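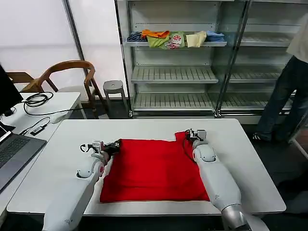 # Eating in Lane Four: Notes for the Friday slot

30 minutes including questions. Clicker is the gray one. Water before going on, not during.

## Opening (don't read the title out, they can see it)

- Good afternoon, I'm Morven Halliday, I co-own a dumpling restaurant in a bowling alley in Tredden. Wait for the laugh. If it doesn't come, carry on as if it had.
- The alley stopped being an alley before we got there. You can't bowl. People ask every day whether they can bowl. We have a sign about it, and they ask while standing next to the sign.
- Who's in the room: show of hands for people who run a place with a theme. Then hands for people who'd deny it. Anyone with an anchor on the wall is in the first group.
- What I want to talk about is what happens to a themed place after the first six months, when everyone who was going to take a photo of it has taken one.

## How we got into it

Keep this short. Last time it ran to ten minutes and I told the boiler story.

- Jarmila Hájek and I had a food stall at the Skasley market. Potato dumplings, plum dumplings, one soup. We were looking for somewhere with a roof.
- The alley was cheap because it is a very long, thin building with a floor nobody wanted to be responsible for. We kept two lanes of the original maple and sat people on either side of them.
- We had no plan for a theme. We had no money to take the bowling out. I'd like to pretend there was a vision, and in the magazine piece I did.
- The menu went up on the old scoring screens. Then the bill came in the form of a score sheet. Then Jarmila's brother-in-law found us a ball return, and after that it was out of our hands.

PAUSE. Slide of the front door.

## The queue

- Opening month was November. A local site ran a piece with the word "quirky" in it twice. We served 1422 covers that month, from a kitchen designed for hot dogs.
- Nice problem to have, said everyone who didn't have it.
- What those people wanted: a photo at the ball return, a plate that looked good on maple, and to be out by two. Most of them ordered one portion between two people. They were lovely. They have never been back.
- By spring we were down to 411 in a month. Same food, same screens, same ball return. I took it personally for about three weeks.
- Say this slowly: the theme had done its job, and its job was getting people through the door once. We'd been expecting it to cook as well.

## What the regulars told us

(This is the useful part. If time is short, cut the previous section and not this one.)

- Vlasta Hubáček had been eating with us since the market. She sat at the same table, facing the wall. I asked her why she faced the wall. She said the screens were giving her a headache and the plum dumplings weren't.
- So we started asking the other people who kept turning up. No survey, no clipboard. Just asked them when we brought the coffee.
- Things they liked: the bread, the soup changing on a board by the till, being able to sit for an hour without being hovered at, the coat hooks being deep enough for a real coat.
- Things they put up with: the strike sound effect. It played each time an order of ten dumplings went out. On a busy lunch that is a lot of strikes.
- Things they hadn't noticed: the bowling shoes on the shelf. I spent four weekends on the shoes.
- We turned off the sound effect on a Tuesday lunchtime. (Check: was it Tuesday? Say "one lunchtime.") A man at the back clapped.

## The names problem

Read one or two out, no more. They're worse out loud.

- Our first menu had a Gutter Ball, a Split, a Perfect Game and a Spare Rib, of which only the last one told you what you were getting.
- If your customer has to ask what a thing is, your server has to explain it. Ours were explaining the Split all day. It was a half-and-half plate. We now call it the half-and-half plate.
- We kept the Spare Rib. I'm only human.
- Rule I'd offer: one joke per page of menu, and never on the dish you want to sell most of.
- Same for drinks. We'd been pouring Zultine, the bitter lemon thing, and calling it Foot Fault. Sales doubled when we called it Zultine, and I'd ask you not to dwell on what they doubled from.

## Money slide

They'll want this one. Leave it up while talking.

| Thing | Did it pay? |
|---|---|
| Ball return, restored | Yes, children love it |
| Score sheet bills | No, the printer jams |
| Shoes | See above |
| Better bread | Yes, within weeks |
| Deep coat hooks | Cost next to nothing |
| Neon pin in the window | Still arguing |

- The bread is from Ševčík, the bakery two doors down. We'd walked past it every morning to buy worse bread from farther away, for reasons to do with a delivery contract I had signed without reading.
- The neon pin cost 2000, installed, and has been switched on for perhaps half its life. Jarmila is for it. I'm the one who climbs the ladder.
- If anybody asks for profit figures, say "we're still here" and take a drink of water. (This is the one time water is allowed.)

## Themes that keep working

Careful with tone here, there will be people in the room whose places I'm describing.

- A theme holds up when it's made of things the room needs anyway. Lights, seats, plates. A lamp can be a strange lamp and you can still see your soup by it.
- It goes stale when it needs staff to perform it. We asked our first team to shout "next frame!" between courses. Wilfredo Ambrosio, who is the best server we've had, did it once, very quietly, to a couple who were breaking up. We dropped it that night.
- Dust. Anything on a high shelf belongs to the dust within a month. Budget for it or put it lower.
- Let people ignore it. Some of ours come in from the bus station and want lunch. They shouldn't have to join in.
- Don't add to it each year. I know the temptation. Somebody always knows somebody with a claw machine.

## If you're thinking of starting one

Talk to the left side of the room too. I'm told I don't.

1. Cook the menu for a month in a plain room, or on a stall, or in someone's garage. If it only sells with the scenery, you're in scenery.
2. Spend on chairs first. Ours were original fiberglass and looked wonderful. You could tell how long a customer had been in by the way they stood up.
3. Ask a neighbor what the building's known for. We learned late that half of Tredden had their tenth birthday party in ours. Those people are now our Sunday trade, and they'll forgive a slow kitchen if you let them point at lane four and tell you who threw up there.
4. Write down what you'd keep if the theme had to go by Monday. Ours came to dumplings, bread, Wilfredo and the coat hooks.
5. Get somebody outside the business to eat there alone and stay quiet about it until the next day. Sabina Baláž did it for us. Her notes ran to a page and a half, and the first line was "Why is it so dark?"

## Likely questions

- **Can you bowl?** No.
- **Would you do it again?** Yes, with different chairs.
- **How do you handle bad reviews about the theme?** Mostly I agree with them and fix a lightbulb.
- **Do you do birthdays?** Yes, weekday afternoons, cake from outside is fine. Cards with the number are on the table by the exit.
- **What about a second site?** There's an old swimming pool in Skasley. Jarmila has been to look at it. I've asked her not to tell me how big it is.
- **The boiler?** Only if Sabina asks, and only the short version.

## Last slide

Opening hours, the address, photo of the plum dumplings. Leave it up through the applause. Thank the organizers, thank whoever's on sound, hand back the clip mic. I drove home with the last one.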